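The Arrival Checklist We Use at Every Rental Cabin (With My Comments)
May 2023
By Kheri Mwaipopo

We have rented the same little place on Gimonside Lake three summers running, and a different one before that, and somewhere along the way my scribbled notes grew into a proper list. My sister keeps asking for it, so I've finally typed it up, with the comments left in. It takes me about 20 minutes while the kids are arguing over bunks.

Smoke alarms. Press the button on every single one, including the one in the loft that you need a chair for. In April the loft alarm gave a sad little chirp and quit, and the owner drove over with a new battery before supper, bless her.

Carbon monoxide alarm. Should be on the same floor as the bedrooms. If I can't find one I call, and we don't unpack until I've heard back.

Fire extinguisher. Look for the needle in the green, and make sure everybody old enough to use it knows where it hangs. Ours is behind the pantry door, a silly place if you ask me!

Water heater. Run the kitchen tap hot for a minute and test it with your wrist like you would a baby's bottle. The cabin on Cropper Road came out scalding, and we had to ask for it to be turned down.

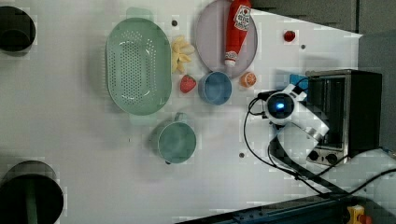 Deck railings. Lean on them, gently, all the way around. One post at Gimonside wobbles. Reported last year, still wobbles, so the lawn chairs go in front of it and the little ones know that's the line.

Stairs to the water. Count on the bottom step being slimy. I bring a stiff brush and give it a scrub before anyone goes down in flip-flops.

Dock. Walk it in shoes first, looking for popped nails and soft boards. Tap the nails down if you packed a hammer (I always do, my husband laughs at me).

Life jackets. Try them on, buckle them, tug up at the shoulders. The ones in the shed were all adult sizes, so we bring our own for the kids.

Fire pit. Check the burn notice at the Trelel ranger station on the way in, and fill a bucket before you light anything.

Still open for this trip: the wobbly post, and a porch bulb I need to ask about.

Related
Packing for a Week at the Lake With Kids
Rainy Day Games for a Small Cabin
Our Weekend at Priltora Springs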